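Helton wall bed

The Helton is a fold-down bed built into a shallow cabinet, made by the furniture firm Slanina at its works in Rumcombe. It was drawn up by the cabinetmaker Marek Paulík and is sold in single and double widths. Both share the same lifting gear and differ only in the frame and the number of springs.

Construction

The cabinet is made of birch plywood panels joined with steel cam fittings. The bed frame turns on two side pivots set 325 mm above the floor. Each pivot carries a bank of coil springs, which can be added or removed to match the weight of the mattress. A strap holds the bedding in place when the frame is upright. Mattresses up to 23 cm thick can be fitted.

A shelf version, the Hulel, has a hinged table on the underside of the frame. The table stays level as the bed is lowered and comes to rest just above the floor.
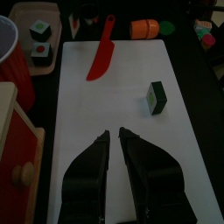

Fixing

The cabinet must be fixed to a solid wall or to studs through the rear top rail. Early cabinets had a single rail and were later supplied with a second one. The springs are fitted last, with the frame held upright.

Variants

Single: 719 sold in the first production run, ended in April.
Double: center leg added, springs in banks of eight.
Hulel: table in oak or white.

See also

Sofa bed
Trundle bed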